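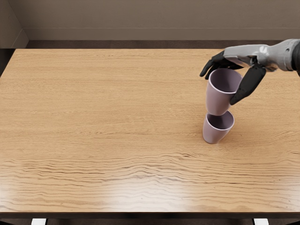

Ticket 433 – Wiltgate office, shared calendar shows meetings two hours off
Opened by: Maricruz Arellano
Assigned to: Adwoa Kyei
Priority: Normal
Status: Open, watching

Maricruz Arellano wrote:
Everything I book in Tistunon lands two hours later for people in the Nigatu office. I enter 9:00, they see 11:00. They are in the same time zone as us. I've been told twice to clear my browser cache and I did it both times, and I would like it on record that it did nothing. It started after the April update. The release notes for that update say "improved calendar reliability," so make of that what you will.

Adwoa Kyei wrote:
Thanks. I won't ask you to clear it again. Can you tell me whether old meetings moved as well, or only new ones? And does it happen when you book from your phone?

Maricruz Arellano wrote:
Only new ones. Phone is fine. The desktop app is wrong and so is the browser. Recurring meetings I set up last year are where they always were.

Adwoa Kyei wrote:
I checked your profile and the time zone is correct there. I also checked the laptop clock remotely and it's correct too. Vendor support at Ikaretti replied with a link to their article on daylight saving, which I had already read and which covers a one-hour shift. I wrote back that one hour and two hours are different problems. Their next answer was that the issue is "likely local." They didn't say local to what.

Adwoa Kyei wrote:
Test results so far.
Booked from my own account, desktop app: correct in Nigatu.
Booked from Maricruz's account on my machine: wrong.
Booked from Maricruz's account on her phone: correct.
Booked from a new test account on her laptop: correct.
So it follows the account, but only off the phone. I don't believe the "likely local" theory.

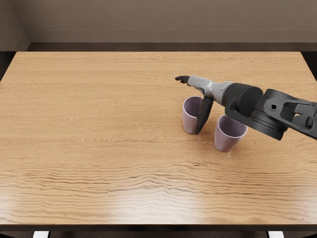

Attachment 2: two pale lavender cups on a wooden table

Maricruz Arellano wrote:
Does that mean you'll have to rebuild my account? The last time somebody did that I lost my contacts and was told they would sync back overnight. They didn't.

Adwoa Kyei wrote:
No rebuild. There's a second time zone field under the old delegate settings, left over from before the migration. Yours is set to a region two hours behind ours. The phone app ignores that field. The April update seems to have made the desktop and browser versions start reading it again, although Ikaretti says the field was retired. I can see it, I can edit it, and it changes the result, so I'm not sure what "retired" is supposed to mean.

I changed it on May 25, 2023 and restarted the calendar service for your account only. Please book four short meetings at different times of day and ask Nigatu what they see.

Maricruz Arellano wrote:
All four are right. I'm not closing this yet. It was right for one afternoon last time as well – then it went back overnight.

Adwoa Kyei wrote:
Agreed, leaving it open. Meetings booked while the field was wrong won't correct themselves, so those need to be moved by hand. I've asked Ikaretti for a list of other accounts with the old field filled in. They offered me a webinar. I'll run the export myself and add whatever I find to this ticket.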